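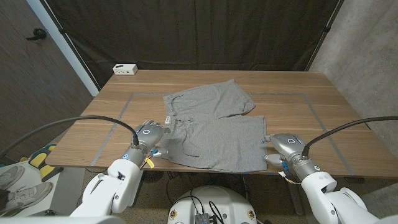
What I pack for a week away (and what I've stopped packing)

So we're off to the coast again in October, the same rental in Sturley we've had three years running, and I've been thinking about suitcases way too much. My sister says I think about luggage the way other people think about baseball. Fair enough!

A bit of background. Two summers ago I flew out with one giant hard case, and it came in nine pounds over at the desk. I ended up on the airport floor at 5 in the morning, wearing two sweaters and stuffing shoes into my husband's backpack. Never again. I went home and bought the small Matent carry-on (the 199 dollar one, ouch) and I've made myself fit everything into it ever since.

Clothes first. For seven days I take four tops, two pairs of shorts, one pair of long pants, one dress that doesn't mind being squashed, and a rain jacket I wear on the plane. Gray and navy for nearly all of it, so anything goes with anything. Soft cotton is my favorite because it rolls up small and you can sleep in it if the bed is chilly. Jeans stay home. I know, I know -- but they take up the room of three other things and they never dry on a balcony.

Shoes are where I used to go wrong. I'd bring five pairs and wear one. Now it's sneakers on my feet and sandals in the bag, and if there's a fancy dinner, the sandals are going to the fancy dinner.

Toiletries, I've gotten ruthless. The rental has soap. The store down the hill sells toothpaste. I bring sunscreen, my own shampoo in a little bottle, and the Prareo face cream I can't find anywhere out there, and that's the lot. 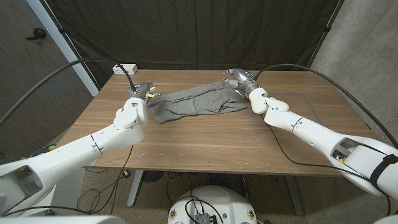 Rolling, folding, or just stuffing it in

I've tried all three. My friend Thabiso Msimang swears by rolling and will roll a shirt in front of you at a party if you let him, so I gave it a proper go. It's great for T-shirts and shorts! Less great for anything with a collar. What I do now is roll the soft stuff, lay the dress flat on top, and push socks into whatever gaps are left.

Packing cubes are nice, but I got by for ages with plain zip bags from the kitchen drawer. One for underwear, one for swim things, one empty for laundry on the way home. The empty one is the one I'd tell everybody to bring.

Oh, and leave some space. There's a ceramics place in Huet, half an hour up the road, and I have never once come home from it with nothing.

Next time I'll write about the car snacks, where things are much less under control.

3 comments

Nassoro Temba
Two pairs of shorts for seven days?? I'd need four and I don't even swim.

Marcy
The sweater thing happened to me too, in July. I was boiling. Does the Matent fit under the seat or only overhead?

Dot in Ohio
Please do the snacks post before October, we're driving and I need ideas!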